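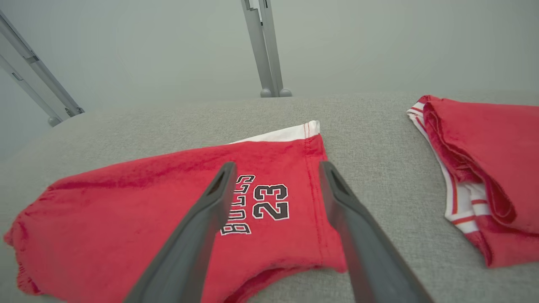

Chapter 4
Folding and Storing Clothes

Every household has its own way of folding, and most of us learned it from one person and never asked why. In this chapter we look at folding as a piece of work which can be studied and improved. Sports clothes are a good place to begin. A jersey with large printing, such as the red one with BULLS 23 on it, asks for a decision before the first fold: should the letters stay flat and on top, or go inside? When the print is on top, the owner finds the garment quickly. The second red piece beside it is folded into a thick stack, and only its striped white trim tells us where one layer ends - a trim of this kind is a useful guide for the hands.

In our visits to homes in Taltden and Manevmont we measured 53 drawers and shelves. Shelves were easier to keep in order, but drawers held more. We return to these measurements in section 4.3.

4.1 Choosing the surface

A folding surface should be wide, firm and at a height where the back stays straight. Many people use a bed or a sofa. Both will do, if the cloth is smoothed by hand before each fold.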